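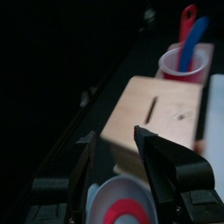 Ticket 267 — Eichhorn cell, Stisitcombe bench
Category: working practice, wrist view and object layout
Status: open, awaiting second sign-off

Layout rule 9 says nothing on the bench may hide the target or stand above it along the approach path. The rule was written for flat parts and doesn't mention containers with things sticking out of them. With the wooden block on the dark tabletop, the slot in its top face is in clear view between the fingers, but the near edge of the block is partly hidden behind the right finger. The cup behind it has a red and a blue handle standing above its rim, and by the current wording it's unclear whether we measure clearance from the rim or from the handle tips.

Log

09:40 — Measured from the rim per the Durkano checklist. Passes at 70 mm.

10:15 — Measured again from the highest handle tip. Fails. Approach speed held at 200 mm/s for both checks.

11:05 — Asked Yee-man Hsu which reading applies. Answer: highest point of anything in the container, every time. Basar cell already works this way but never wrote it down.

13:30 — Draft wording for rule 9: "Clearance is taken from the highest point of the object or its contents. Utensils are to be treated as part of the cup."

14:10 — Partial cover of the target by a finger is a separate matter. Rule 9 covers bench objects only. Moved to its own ticket.

Action: update the checklist before the August revision. Until then, log both measurements and use the lower one.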